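Print this page | E-mail this page

FOR IMMEDIATE RELEASE

Ummont Wants to Hear From You About Early Voting

I've been fielding calls at the Ummont elections office all month, and half of them start the same way: "Is it true you're moving my polling place?" Maybe! That's what the public meeting is for, and I'd really love to see you there. It's Monday at 6:30 PM in the Avitz Street Library, and you don't need to sign up to speak.

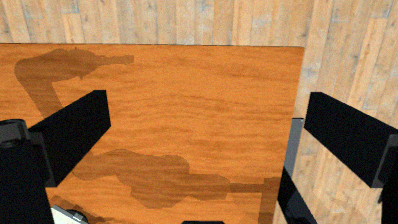
We have two proposals up for discussion. The first adds an early voting site in the Sepp neighborhood, where 1,660 registered voters now have to cross the river to cast a ballot before Election Day. The second changes the hours at our existing site so people who work late shifts can stop in after supper (I've been asking for this one for years, so forgive my enthusiasm).

We also mailed out a survey this fall and got 229 back, many with notes squeezed into the margins. I read them all. Parking came up a lot, and so did the long wait at Mokevov Hall. 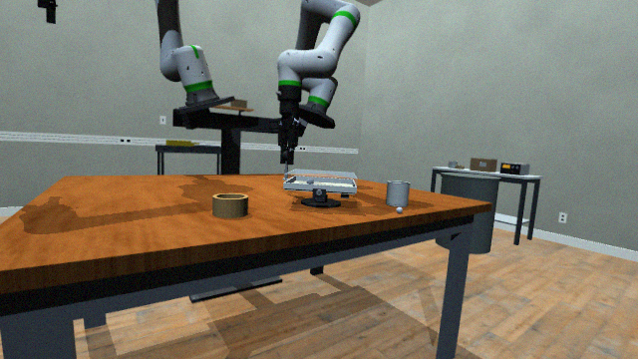
Written comments count just as much as spoken ones. Bring a letter, drop one in the box by our front door, or send an e-mail before noon on the day of the meeting. If you like to spread your papers out while you write, a big table with a wood-grain top and thick metal legs, like the one shown, beats balancing a clipboard on your knee. Please put your street name on your comment so I can match it to the right precinct.

Need an interpreter or a ride? Call me and we'll set it up.

Contact: Ummont Elections Office, Public Information | Back to top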